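How to Get Your First Withdrawal Through at an Online Card Room
January 4, 2018, by Margareta Chiriac

So you've had a nice evening at the tables and you'd like to see some of that money back in your own bank account. Lovely! I remember my first cashout at Sollilura very well (it was all of 47 dollars, and I was as nervous as if I'd robbed the place), so let me take you through it slowly.

Start with your papers. Before you ask for a penny, open the account page and upload your ID and a recent utility bill. Make sure the address on the bill matches the one you signed up with, right down to the apartment number. Mine didn't, and I lost 3 days to that silly little thing.
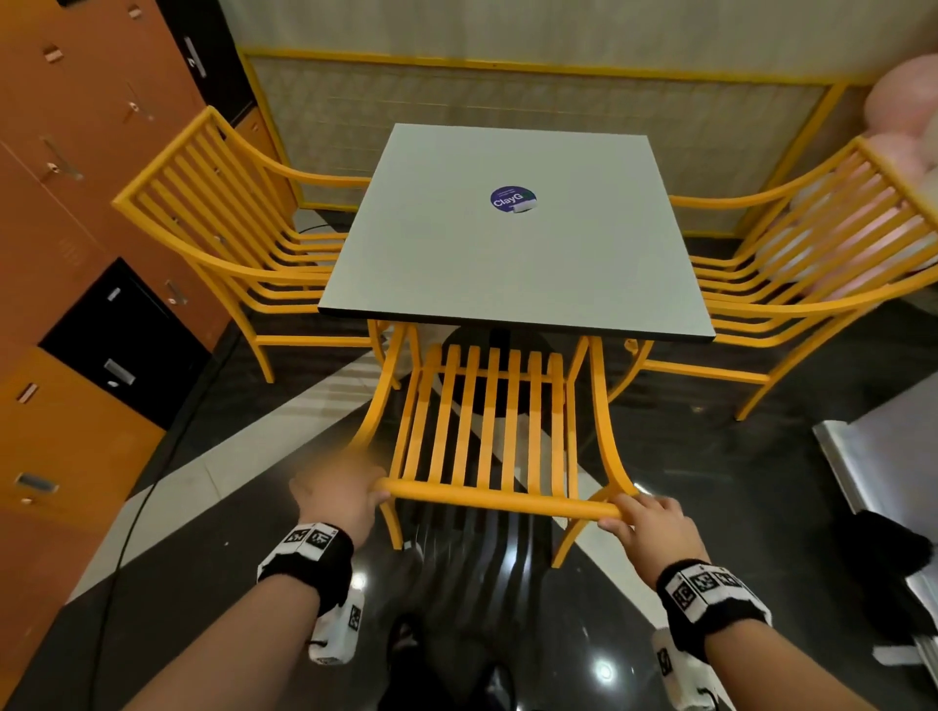 Next, look at your bonus. If you took a welcome offer, there is probably a playthrough amount still hanging on it, and cashing out early can wipe the bonus away. Check the figure, then decide if you care.

Now go to the cashier, choose Withdraw, and pick the same method you used to deposit. The minimum at Sollilura is 20 dollars. Type your amount, confirm it, and save the reference number somewhere you'll find it again.

After that, leave it alone! Most rooms let you cancel a pending withdrawal, and it is awfully tempting at midnight.

Contact Margareta | © 2018 Dudum Card Notes | Back to top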